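Chapter 4
Cords, Cables, and the Things They Land On

I bought my first label maker in December, which is a terrible month to get organized. Every outlet in my apartment had something extra plugged into it, and I had a shopping bag of cords under the bed that I was sort of afraid of. I sat down with the label maker, pulled the first cord out, and the whole bag came with it. One solid lump! I put it back and went to make cookies.

So if you've skipped ahead to this chapter and left Chapter 3 (paper) half finished, I get it. Cords bother people in a way that old receipts don't. A receipt you can read and throw out. A black cord with no name on it could belong to anything in the house, and the minute you toss it you'll need it, or you think you will.

When I taught the evening version of this course at the Baver center, I used to ask everyone to bring in the cords they couldn't identify. After 2 terms we had over 200 of them in a plastic tub, and I'd dump the tub out on the table on the first night. People loved it. They'd spot one and say, oh, that's my old camera! Most of the tub never got claimed, and I still have a good chunk of it in my hall closet (yes, I know, and we'll get to my closet in Chapter 9).

What this chapter covers

We'll start with the tangle itself: how to loosen it, where to do the job, and when to quit. Then we'll sort what you've got, learn one decent way to wind a cord, and find each one a place to live near the thing it goes with. The last section is on the living room, where the TV and everything that gathers near it tends to make the biggest mess.

You'll need a roll of masking tape, a pen that works, and a few twist ties or strips of hook-and-loop tape. If you did the room map in Chapter 2, dig it out, you're going to want it.

4.1 Get it up off the floor

My first rule for tangles is to lift them. A cord on the floor is hard on your back and hard on your eyes, and if you have a rug it picks up every hair in the place. Set the whole bunch on something flat, small and a different color from the cord. Small matters more than you'd think! On a big dining table you'll spread out, start a second pile, set your coffee down in the middle, and an hour later you've lost the table too.

I like a stool. You can walk all the way around it, you can pull it right up to the part of the room you're working on, and there's only room on it for the one job. A bright one is best, as most cords are black or white or gray and they show up beautifully against a strong color.

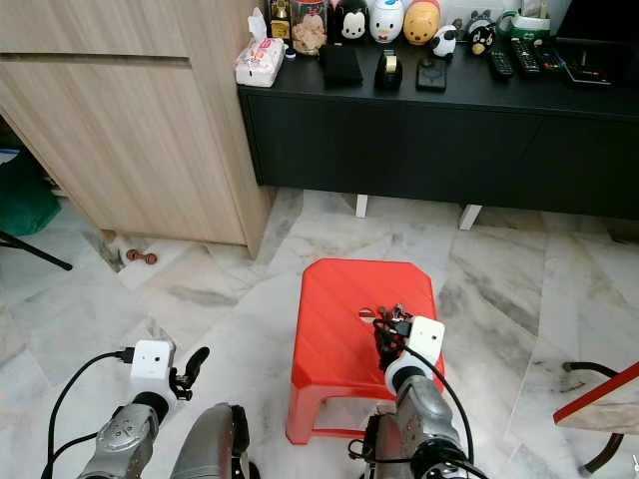
Figure 4.1 Black cable on a red plastic stool, with the TV console behind.

Look at the seat of the stool in Figure 4.1 and you'll see what I mean about color. Black on bright red is easy on the eyes, and you can follow a loop with your finger without losing it. The oval hole in the middle is meant for carrying, and I use the one on mine as a sort of third hand. Once I find a loose end I drop it down through the hole and let it hang there, out of the way, while I work on the rest.

Now the loosening. Don't pull. I know you want to, I want to, everybody's hands want to. Pulling turns a loose tangle into a knot, and a knot takes ten times as long. Put both hands on the bunch and shake it gently, then spread it outward from the middle like you're fluffing a pillow. Look for a plug. Plugs are the fat part, and they're what gets stuck, so lift the plug back out through whatever loop it's sitting in and fluff again.

Go on like that until you have two ends and nothing crossing. If you've been at one cord for the length of a TV show, put it down and do another. I have a Drokton extension cord that I've given up on three separate times, and I'm fine with that.

4.2 Sort before you wind

It's very tempting to wind each cord as it comes free. Hold off a little! Lay them side by side first and make three groups: cords you know, cords you can guess, and mysteries. A strip of masking tape goes on every cord you know, near the plug, folded over on itself like a little flag. Write the name of the thing it runs, in words you'd use out loud. My kitchen radio is a Trova, but the flag says "kitchen radio," and that's what I'd look for at 6 in the morning.

Guesses get tested today, while they're in your hand. Walk them over to the thing and see if they fit. Mysteries go into a bag with the date on it. Mine says July 10, 2018, and I've opened it once, for a charger that went to my old Cho speaker.

Before you go on, try this

Pick one cord in the room you're sitting in, one that isn't plugged into anything. Find a stool or a small side table, do the fluffing, and make a flag for it. Leave it unwound for now and keep it handy, you'll use it in 4.3 when we get to the over-under coil.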